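Small wooden drawer cabinet on the counter – worth the space?
Kitchen and Storage > Small kitchens

wnolte_k
Hello all. My kitchen has very little counter and no drawers, only doors with shelves behind. I am thinking about one of those light wooden cabinets with a single drawer, which stands on the worktop. The shop calls the model Gronden. I would put it beside a plate rack and a mug tree, all in wood. These are the pieces I mean: 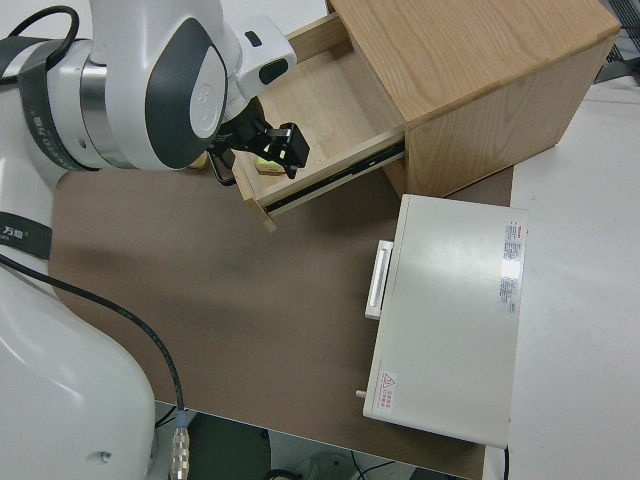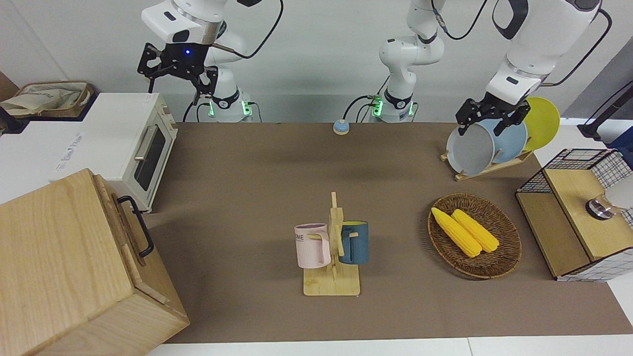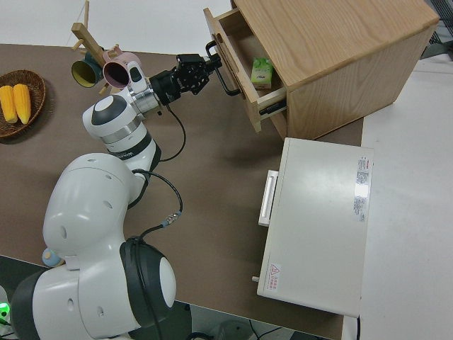

My question is about the drawer. I want to use it for tea, sponges and other small items which now lie everywhere. Is a metal runner better than wood on wood? And does such a rack hold the plates well if you take them out many times a day? The rest of my things are from my grandmother and are much too heavy for a small kitchen.
Wiebke Nolte

sadis_owner
I have had a Sadis cabinet with metal runners for 11 years. The runners are fine. Flour gets in them, so I brush them out in August when I clean everything. Wood on wood swells when you cook a lot of soup.

chaiwat.t
I don't agree with sadis_owner. Wood on wood is good if you rub the sides with candle wax. My father made ours this way and it still slides. Metal runners take width from the drawer, and in a small cabinet you feel it.
About the rack: look at the distance between the slots before you buy. My deep plates lean on each other and I must pull out two to get one.
Chaiwat Thongdee

wnolte_k
Thank you both. My plates are flat, only the soup plates are deep, and those can stay on the shelf. Chaiwat, how much width do you lose? I have to fit a box of tea bags lying flat.

chaiwat.t
I measured my sister's cabinet, and she loses the thickness of a finger on each side. For tea bags it is enough. For a cutlery tray, maybe not.

pegboard_mo
Nobody has mentioned weight. A light cabinet moves when you pull the drawer. I keep two bags of sugar on top of mine, 1000 g each, and it stays where it is. Rubber feet would look nicer, I know.

sadis_owner
Or put it against the wall and open the drawer with two hands like a normal person.

pegboard_mo
With wet hands and a pot boiling over? No thanks.

chaiwat.t
Rubber feet, please. The Zindden ones with glue on one side stick well. Clean the wood with a dry cloth before.

wnolte_k
I will take the rubber feet. One more question, for the mug tree: do you hang the mugs straight after washing? Mine would stand near the cabinet and I worry about drops on the wood.

pegboard_mo
I dry them first. The old Wunderlich tree I had got black spots around the base from dripping mugs, and sanding did not remove them.

sadis_owner
I hang them wet and put a folded towel under. The towel goes in the wash with the others. My tree has no spots.

chaiwat.t
Oil the base two times before first use and let it dry overnight – then a few drops do no harm. A 500 ml bottle of oil is far too much for this, so ask a neighbor if they have some left.

wnolte_k
My neighbor has oil from her cutting boards, I asked her at lunch. I will measure the tea box tonight and then decide if I order the model with the runner.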